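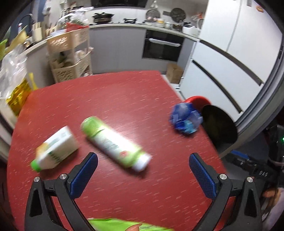
White carton with a green cap, on a red table.

Print this page | E-mail this page

Beverage cartons: cap on or cap off, flat or not?

Asked by Lamduan Rojanasak in Household Waste and Recycling

Our building moved to a new hauler in August (Etia, single stream, one blue cart per floor). The old hauler took cartons with the paper and wanted them flattened with the caps removed. The sheet Etia left in the mail room says "cartons: empty, rinsed, accepted" and stops there. I called and got two different answers from two people.

What I need to know:

1. Does the plastic cap stay on the carton or go in the trash? Some of ours have a screw cap on a molded spout that is welded to the board, so even with the cap off there is still plastic attached.

2. Should the carton be flattened? Our cart is always full by the middle of the pickup cycle and flattening would help a lot.

3. Do the shelf-stable kind and the refrigerated kind go in the same place? I understand the shelf-stable ones have a foil layer.

I am in Clatasum, if that matters. I write the recycling notice for the building and would like to post something that is correct. There are 16 units here and everyone does it differently at the moment.

Answer 1, from Decha Siriwan (marked as accepted)

I worked on the sorting side of a materials recovery facility for several years. It was not the one your hauler uses, so treat the plant-specific parts as general and confirm them.

Construction first. A refrigerated carton with the peaked top is bleached paperboard with a polyethylene coating inside and out. A shelf-stable carton is paperboard, several layers of polyethylene, and a thin aluminum foil layer. By weight both are mostly fiber, and the fiber is the part with the most resale value. It is long and strong and goes into tissue, paper towels and similar products.

At the mill, baled cartons go into a pulper, which is a large tank with water and an agitator. The fiber separates from the film in the water and drains through a screen. What stays behind is a mix of polyethylene, foil, spouts and caps. Some mills sell that residue for composite board or pallets, others landfill it. The spout and the cap end up in the same fraction as the coating, so a cap on the carton does not contaminate the fiber.

Now your questions.

Cap: leave it on, screwed down, after you empty and rinse the carton. A loose cap is small. Most sorting lines have a screen near the front that drops anything under 2 inches out with the broken glass and grit, and a loose cap goes with it. Attached to the carton, it travels to the carton bale. Do not try to cut out the spout. Straws are a different matter. Push them back inside the box or throw them in the trash.

Flattening: this depends on the line. In single stream, the first separation after the presort is often by shape. Disc screens or a ballistic separator send flat items toward paper and let rolling items go toward containers. Cartons are normally picked out on the container side, by an optical sorter or by hand. A carton pressed completely flat behaves like a sheet of paper, goes over with the paper, and may be pulled off as a contaminant or shipped in a mixed paper bale to a mill that cannot pulp it well. That is the argument against flattening. In a dual stream program where cartons are collected with paper, the argument runs the other way, and this is probably why your old hauler asked for it.

With no instruction from the hauler, I would leave them in shape for single stream. If cart space is the problem, break down your cardboard boxes. That is usually where the volume is.

If someone does crush a carton, leave the cap off while pressing and put it back on afterward. A sealed carton full of air resists the baler and can burst. It is a minor issue in small numbers.

Both kinds: same cart. They are normally baled together as one grade. The optical sorter works in near infrared and recognizes the combination of fiber and polyethylene. The foil is behind the board and does not matter much to it.

Rinsing: one quick rinse with cold water, shake, and let it drain with the opening down. It does not need to be spotless. Residue is mainly an odor and mold problem if the bale sits in storage before shipment.

Answer 2, from a guest

we just throw ours in with the cardboard and have never had a tag on the cart. caps go in the trash, i was taught that in school. clitum ave side of town so same trucks i think

Reply from Decha Siriwan: A tag only tells you what the driver saw with the lid up. The caps-in-the-trash instruction was common in older programs. Many plants have since changed it.

Answer 3, from Pongsiri_Mgmt

Adding the commercial side, as we manage several properties and have been through this with the same hauler.

Ask for the acceptance specification for your route. It is a separate document from the flyer and you have to request it by name. Ours has a line for cartons that reads "gable top and aseptic, caps attached, do not flatten." Your route may go to a different plant, so get your own copy. The customer service number will not have it. The account representative listed on the invoice will.

Three further points from that specification:

- Paper cups, ice cream tubs and frozen food boxes are not cartons, even though they look similar. Our plant excludes all of them.
- Pouches with a spout are trash.
- Nothing goes in the cart in a bag. A bag of clean cartons is handled as a bag of trash.

On volume: if the cart is full halfway through the cycle, have the service level reviewed before you ask residents to crush things. The weight limit on a standard cart is rarely reached with containers. One of our sites with 500 residents was short on cart space for a year, and the fix was a second pickup for corrugated.

Comment from Lamduan Rojanasak: Thank you both. I asked the account representative for the specification and received it by e-mail at 4:15 p.m. the same day. Ours says "caps on" and has nothing on flattening, so I am going with Decha's advice and leaving them in shape. The notice now reads: "Cartons, both kinds: empty, rinse, drain, cap back on, do not flatten, no bags." The item on paper cups is going on it too. I had that wrong.

Comment from Decha Siriwan: That wording is fine. Add "straws out" if there are children in the building.

This question has been viewed 3,000 times. New answers are closed.

This site uses cookies to remember your settings and to measure traffic. By continuing to browse you accept our use of cookies. Accept | Cookie settings

Contact us | Copyright, all rights reserved | Back to top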